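**Subject: Re: Finger pads for the hand-held gripper, flat or diamond?**
**List: gripper-users, digest**

Hello all,

I answer the message from last week below, and I am sorry for my slowness. I wanted to finish my own comparison first, so that I would write from results and not from feeling.

> We have two sets of fingers for the hand-held unit, the straight ones with flat silicone and the curved ones with the blue diamond pads. Our supplier (Larkik) says that the curved set is "for general use" but the data sheet gives only one number, for a steel cylinder. Has anybody tried both on soft household things? We must decide before October which one to order for all the units, and we don't want to mix them because the policy training does not like it.
>
> Also, is it still true that the Plendance controller loses the width signal when the fingers are fully open? We saw it on one unit but not on the other.

To the first question: yes, I tried both. In total I made 841 grasps, of which 623 were with the diamond pads. The numbers are not equal because the flat silicone started to peel on one finger and I had to stop. So please don't compare the raw totals, only the rates per object.

I did not use the test table of our lab. The surface there is hard and everything behaves too well on it. I worked on a bed with an ordinary sheet, where the ground gives way under the fingers and makes wrinkles. For our application (tidying of bedrooms) it is the more useful condition. The objects go into a low cardboard tray that stands near the gripper at the start, and I changed the order of picking in each round.
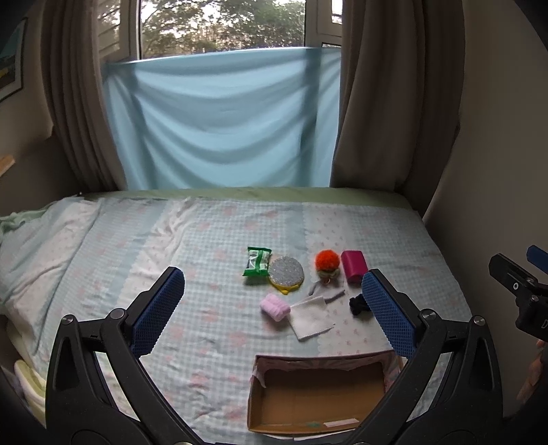
Vol. 9, No. 2

The objects are small and most of them are soft or slippery: a snack packet, a round compact mirror, a pom-pom toy, a magenta pouch, a strip of thin grey fabric, a paper napkin, a scrunchie and so on. My observations, by type:

- **Snack packet.** The diamond pads are clearly better. With the flat silicone the wrapper slides when I close slowly, and if I close fast it jumps away. With the pattern it is enough to catch one crinkle.
- **Compact mirror.** Here I expected the flat pads to win, and they did, but only by a little. The round edge wants to roll. If you come from above with the fingers on two opposite sides of the rim, both sets are fine.
- **Pom-pom toy.** No difference. You can grip the fluffy part with anything.
- **Pouch.** No difference if it lies on its side and you take it by the narrow dimension.
- **Grey strip.** The worst object for both. On the sheet it is nearly impossible to get under it, and the curved fingers take a fold of the sheet together with the strip. I counted these as failures, even when the strip arrived in the tray.
- **Napkin.** Same problem, but less. A folded edge helps very much.
- **Scrunchie.** Good with the diamond pads from any direction. With the flat ones I had to press down first.

One warning about the curved fingers: when they are wide open, they need a lot of space to the sides. If an object lies close to the tray, the outer curve pushes the cardboard before the pads reach the object. I lost maybe one round in five to this until I moved the tray closer to me.

To the second question, about the controller. I also had the lost width signal, and I could repeat it. It happens with the older firmware when the fingers stay at the mechanical stop for more than 4,000 milliseconds. The value then freezes and comes back only after you close a little. My colleague on the Negri setup never saw it, but he uses a softer limit in the configuration and never touches the stop. I did the same (`open_limit` set slightly under the maximum) and it did not come back since then. I think it explains why you have it on one unit only. Please compare the two configuration files before you send anything for repair.

Please check the pivot screws as well. On our unit they became loose after the second day, and the two fingers did not meet in the middle anymore. It looks like a calibration error in the recordings, so I spent one afternoon in the wrong place. Now I tighten them each morning.

My recommendation would be to order the curved set for all units and accept the weakness with thin flat things. For these I want to try the narrow tips from Proltside, which should fit on the same mount, but I have not received them yet. If somebody has them already, I would be glad to know if the tip scratches or pulls the fabric.

I can share the table with the rates per object. It is a plain CSV, the column names are partly not in English, but I will translate them if there is interest.

With kind regards,
the one with the bed sheet tests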